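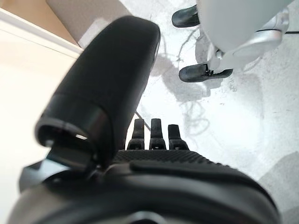

Black robotic hand over a pale floor

From: Junhao Cai
To: Fleldale Writers list
Date: 14 November 2024
Subject: Re: word counts and the middle of the book

Liao wrote:
> I'm at 3139 words for the week and most of them are two people
> talking in a kitchen. I know the ending and I know the first four
> chapters. Everything between is a blank. Do I stop and plan, or
> keep going and sort it out in the edit? Also, are we still
> swapping chapters before the break?

I'd keep going, but skip. When I was drafting Gusach I got stuck at chapter six for most of a month. In the end I wrote the ferry crossing, which I knew was coming, and then the row on the quay. Once I had those two I could see that chapters seven and eight only had to get Edda on to the boat with the wrong papers. One of them went altogether.

The kitchen talk may be fine. Print it and mark each place where one of them wants something from the other. If there are two pages with no marks, that's where I would cut. I had a supper in Gusach that ran to 4000 words and it came down to 14 lines - I kept the bit about the key and threw the rest away. 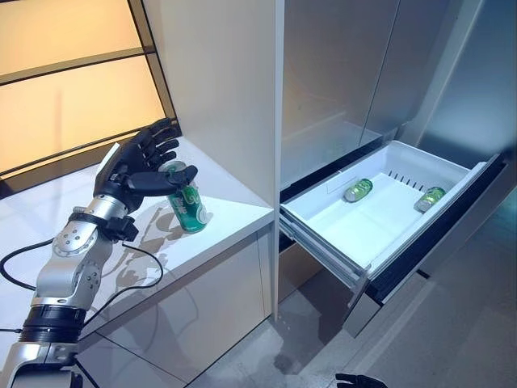
Robotic hand around a green drinks can on a white countertop

On planning, I do a single sheet of paper per draft, with one line for each chapter. If a line has no verb in it apart from "talks" or "thinks", I leave the chapter for later. I've tried index cards and a spreadsheet and went back to the sheet both times.

Yes to the swap. The limit is 3000 words each, same as last time, double spaced, with your name on every page. Please don't send the whole manuscript and ask people to pick. I still need someone to read the opening of Clullard, which is first person now and may not stay that way. I can take two chapters in return, any genre, but I'm slow with verse.

The next swap after this one will be in February. If you want to be in that one and not this one, tell me off list so I can do the pairs.

Junhao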